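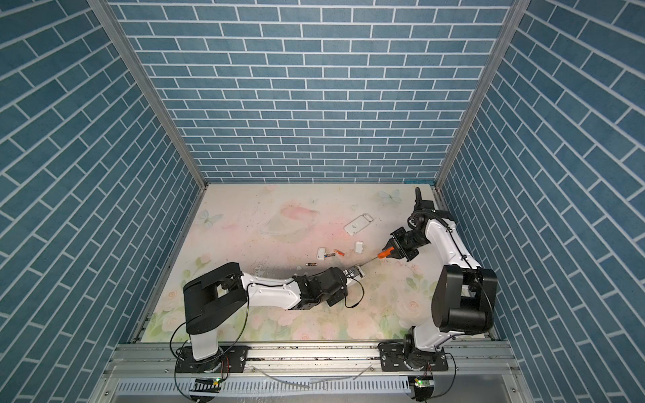 Blue brick panels, and a mat with roses and butterflies

Subject: Re: [Kerkurance] Stopping in the middle of a good thing
From: Ainhoa Zabala

Baptiste Delorme wrote:

> Hello everyone,
> I have now abandoned the long Letimier biography for the second
> time. It has 559 pages and I stopped at the same chapter, the one
> where he leaves the school in Sengar. In July I promised this list
> I would finish it before the summer was over. I feel a bit ashamed,
> to be truthful. My wife says I begin everything and complete nothing,
> and I have no good answer for her. How do the rest of you keep going
> when the first enthusiasm is gone? I don't mean only with books.
> Baptiste

Dear Baptiste, dear all,

I read your message in the morning, before work, and I thought of it during the whole day. I hope you will permit me a long answer.

First, I also stopped in the Sengar chapter. I stayed away from the book for one entire winter. It is a slow chapter, and I believe the author was a little tired when he wrote it. So please do not take it as proof of a weak character.

When I moved to Idard I was learning to play the cello, at an age when most people sell their cello. My teacher asked me to practice 60 minutes every day. I did this for three weeks and then I did not open the case for two months. Each evening I looked at the case and felt guilty, and the guilt was heavier than the practice would have been. When I finally went back, I expected her to be angry. She only asked me, "What is the smallest amount that you would not be afraid of?" I said one scale. She said good, then one scale, and after it you must close the case, even if you want to continue.

I found this rule very strange. But on most evenings I was a little sorry to close the case, and the next day I opened it with some appetite. I still play badly, my neighbors can confirm it, but I play.

There is a page in Letimier, near the end, where he says that he learned patience from repairing fences on his uncle's land. He never saw the whole fence, he says, only the next post. I will not tell you more, because you have not arrived there yet :)

About your wife's comment, I would be careful. Perhaps she is right in part – my sister says the same about me – but "everything" and "nothing" are very big words. Could you write down what you completed this year, also the small things? I did it once on the back of an envelope and I needed a second envelope.

If you want, we can read the Sengar chapter together, two pages a day, and write to each other when it is done. I would start again from the beginning of the chapter. Anybody else on the list is welcome to join.

With warm greetings,
Ainhoa

Kerkurance reading and reflection list | Contact the list owner | Back to top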